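Fustier Picture Book List: README

What this is

A plain list of picture books and early readers for ages 3 to 8, tagged by subject and reading level. Buppha Mahawong started it as a spreadsheet for her school library. Digby Baxter turned it into the files you see now and keeps the tags in order.

Contents

books.csv has 1,825 rows, one per title. Of those, 1,373 have a read-aloud time filled in. The rest are blank until one of us reads them out loud with a timer.

subjects.txt lists the tags. Please use these and don't make up new ones without asking. "Moving house" and "new school" are separate tags, and a book can have both.

Columns

title, author, illustrator, year, pages, level, minutes, subjects, notes

Level is our own call. It will not match the number on the back cover. Minutes means one adult reading at a normal pace, with no stops for questions. Notes are short and sometimes blunt.

Known problems

Bilingual editions are listed twice, once for each language. Board book versions are missing page counts. The Besdale branch titles were typed in by hand in April and still have spelling mistakes in the author column.

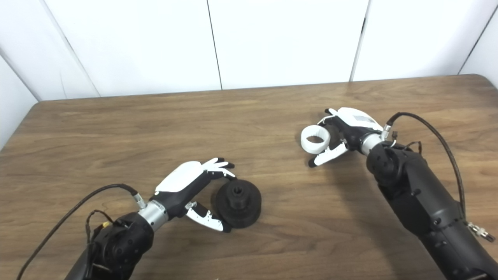 Adding a book

Send a row in the same column order. We need 2 subjects at least, and a level. Leave minutes blank if you haven't timed it. Don't paste in the publisher's blurb.

Digby merges new rows in batches, so it may be a while before yours shows up. Corrections to old rows go in first.

Use

Free for classrooms, libraries and families. Please keep both names with any copy you pass on.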